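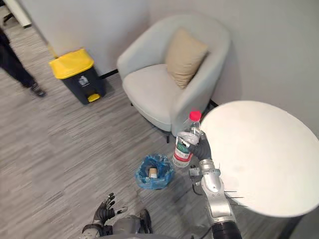

Laborbuch Aufräumen, 12/13/18

Vormittags nur Kalibrierung, linke Hand zweimal neu referenziert, Daumen hängt immer noch zwei Grad daneben. Kommt auf die Liste. Die Liste ist lang.

Danach Flasche und Papierkorb. Griff um die Flaschenmitte, Hand über den Korb, Finger auf. Klingt nach einem Nachmittag Arbeit, wir sitzen seit August dran. Vorgabe von Zelenák war ja: »Einfach mal das Zimmer aufräumen lassen.« Wer so etwas in eine Mail schreibt, hat lange kein Zimmer aufgeräumt.

Stand der Dinge beim Greifen: 35 Versuche, 500-ml-Flasche, Deckel zu. Bei 10 davon rutscht sie beim Anheben nach, meistens wenn die Finger zu tief am Etikett ansetzen. Weiter oben auf den Rillen hält es besser, dafür drückt die Hand das Plastik ein und die Kraftregelung meint, sie müsse nachfassen. Tut sie dann auch. Das Geräusch kennt inzwischen der ganze Flur.

Loslassen ist das größere Problem. Der kleine Korb mit dem blauen Beutel hat oben keinen sauberen Rand, der Beutel knittert und steht über, und die Tiefenschätzung macht daraus jedes Mal etwas anderes. Marcela Kratochvíl will den Beutel straff ziehen und festkleben. Ich bin dagegen. Zu Hause klebt auch keiner seinen Müllbeutel fest — aber ich gebe zu, dass ich nach dem zwölften Durchlauf kurz nach dem Klebeband geschaut habe.

Den Tretmülleimer mit dem gelben Deckel lassen wir vorerst aus. Pedal hieße Fuß, und Fuß haben wir nicht. Deckel mit der linken Hand anheben wäre denkbar, siehe Daumen.

Offene Frage von Marcela, notiert, damit sie nicht wieder verschwindet: Gehört die Flasche überhaupt in den Korb? Pfandflasche, streng genommen eine Fehlentscheidung des Planers. Korrekt wäre: zurück auf den runden Tisch und jemandem ein schlechtes Gewissen machen. Haushaltsaufgabe im engeren Sinn, können wir nicht.

Log 2314 bitte nicht löschen, da ist der Sprung im Handgelenk sauber drin. Cledska schreibt, das sei ein bekanntes Verhalten. Das beruhigt mich mäßig.

Zwischenstand für alle, die in der Kaffeeküche fragen: Nein, sie kann noch nicht bei euch putzen. Eine Flasche an guten Tagen, vorausgesetzt, jemand hat den Sessel gerade gerückt und der Korb steht in Reichweite. Mein Neffe schafft das auch ungefähr so, allerdings mit weniger Kabeln.

Morgen:
— Griffhöhe fest auf oberhalb Etikett, Kraftgrenze runter
— Korbrand ohne Klebeband (!) neu einlernen
— Daumen links, Mimonwood wegen Ersatzgelenk anrufen

Neueste Einträge
Pappbecher: warum leichter nicht einfacher ist
Teppichfliesen und Odometrie, Teil 2
Besuch von Hudwood, Protokoll
Kraftregelung Finger, offene Punkte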